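Booker had been matching laundry on the blue and white sheet most of the morning, and what with the tea and the radio and the long business of folding (his mother had folded everything in thirds, and so did he), he'd left the socks for last. The striped ones always cheered him up - they'd been a present, one June.

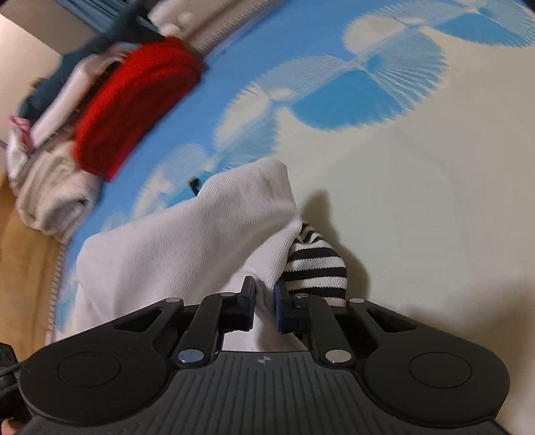 Keith called up the stairs that a striped sock didn't need a twin, it only needed a friend, and was he coming down for soup or wasn't he?

"In 10 minutes," Booker called back, and went on hunting for the other one.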